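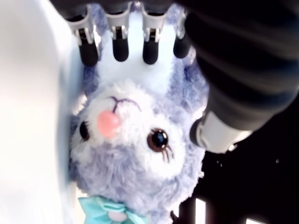

Wrist camera view, with the lavender plush upside down and four fingertips in the fur.

Subject: Re: [soft-grasp] How many examples for furry things?
From: Marlina Yeoh
To: the soft-grasp list

Hello Torbjørn, and hello to everyone else who has been so patient with my slow answers this November,

Torbjørn Berge wrote:
> We have started gathering demonstrations for soft objects at Løken and
> I would love to hear from people who have been through it already. Our
> set so far is mostly boxes, cups and bottles, and the policy we train
> on it is fine with those. With stuffed animals it closes far too early,
> or it hovers and never commits. Two questions. How many examples did
> you need before you saw a difference? And do you keep the wrist camera
> in the training data when half of what it shows is fur?
>
> Also, Siv wants to know whether you label the orientation of the toy.
>
> Torbjørn

I'll take your second question first, seeing as I put one of our wrist views at the top of this message. Yes, we keep the wrist camera, and I would fight anyone who tried to take it away from me! I know it looks like a bad view. The arm blocks a good part of the right side, there's a big pale blur down the left, and the toy takes up most of what remains. But look at where the black tips go into the white fur. That is the bit the learner needs, and our overhead camera almost never gets it, what with the hand being in the way. When Gudrun Rustad trained a version on the overhead view alone, it did exactly what you describe, closing on the outside of the fluff as if the fluff were the toy.

Long fur is just hard. The edge you see is wispy, and the edge you can push against is somewhere further in, and how much further depends on the toy. We spent far too long trying to give the system a better outline of the object (I have a whole folder of those outlines, if anybody wants to be bored) before we gave up and simply collected more examples of people pressing in slowly until the fingers met something. Slow is the main thing I would pass on. Our early operators were quick and confident, and their demonstrations were lovely to watch and not much use to learn from.

Now, numbers. Our first batch was 100 demonstrations on plush, and I couldn't tell you it made any difference at all. The set we train on today has 1,176, after Sarla Saxena went through and took out the ones where the operator had bumped the toy and started over. We began with around 2,000, so you can see she was strict. I grumbled at the time, but the cleaned set trained better than the full one and I have apologized to her since. If you can only manage a few hundred, I would spend them on as many different toys as you can borrow, and not on one toy in many places.

For Siv Westerberg: we do label orientation, but very roughly. Face up, face down, on its side, and then a tick for whether the head is toward the hand or away from it. Upside down in the wrist view, as with the lavender one, gets its own tick, because our first model had picked up a strange habit from faces. We had nearly always set the toys down the same way up, and it seemed to be using the eyes and nose as a landmark for where to reach. Turn the toy around and it would wander off. So please mix it up from day one. Ask your operators to toss the toy in instead of placing it. People are tidy by nature and you do have to remind them.

One more small thing about bows and ribbons. Ours has a teal satin bow at the neck, and I would say keep toys like that in the set. Shiny ribbon next to matte fur gives the camera something quite different to deal with, and a fingertip can slide under a loop. We mark any episode where that happens and keep it out of training, but we hold on to the recording.

The recording tool we use is Prondarico, and the labels live in Wistus, which is clumsy but does let two people label the same episode and compare. I can share our label sheet if you write to me off the list. Gudrun is also visiting Lostum later in the winter and would be glad to stop by Løken on the way, if you can stand a guest who brings her own bag of stuffed animals.

Do tell us how the next batch goes, and say hello to Siv for me.

Warmly,
Marlina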